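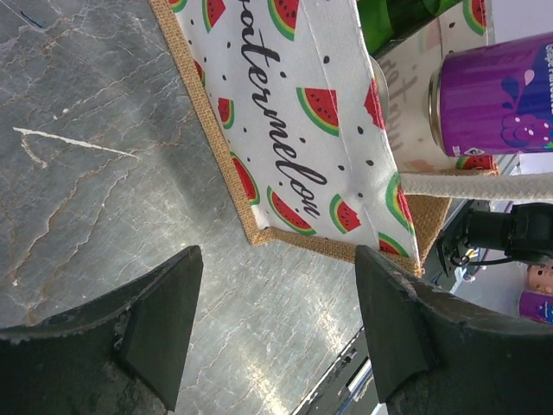
Fig 1. Wrist view, fabric bin with bottle and can

Week 6 handout: buying a picking cell

Case for this week = the Onach twin-arm bench cell, sold as a kit. Read the Wijaya tender sheet first if you havent.

What the kit is: two arms, one shared rail, parallel grippers, small camera on the wrist. Seller quotes 600 picks between checks. Ask what counts as a pick! Cans are easy to grip, bags sag.

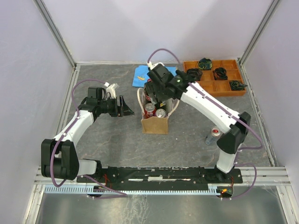 Points to compare

- Reach. Can both arms get to the middle without clashing? Who gives way?
- Mixed goods. Cans stand upright, bags and cloth dont keep their shape.
- Cable runs. Look at the loops on the forearms, work out what snags first.

One arm can lift while the other waits by the bag, 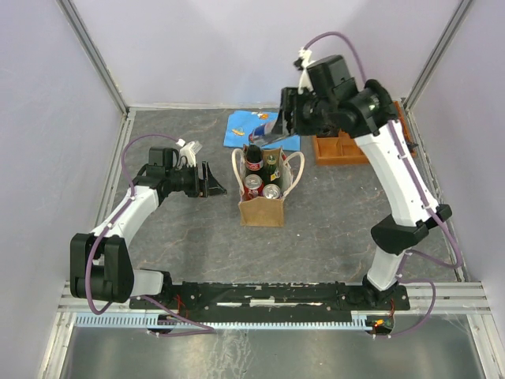 but waiting time is still time you pay for. Retalley bill by the hour, Cerura by the pick. At 29 picks an hour Cerura is cheaper, at 81 it isnt. Do the sum both ways, show workings, almost 60 per cent of last years group only did one.
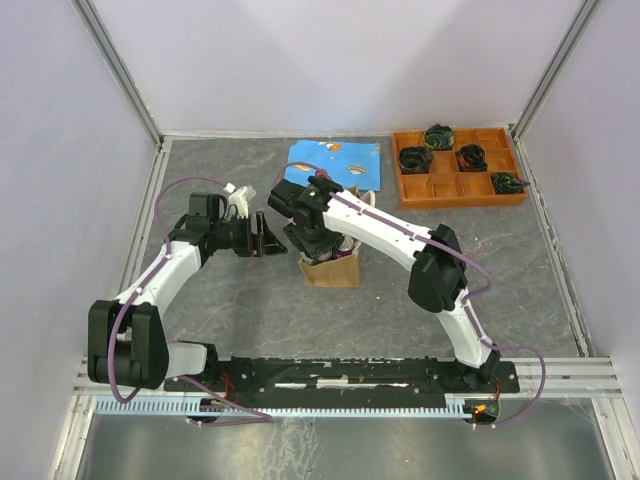
Photo: course bench set, unit 4

For the seminar: one side, which contract and why. Bring questions for the seller, espcially on spares.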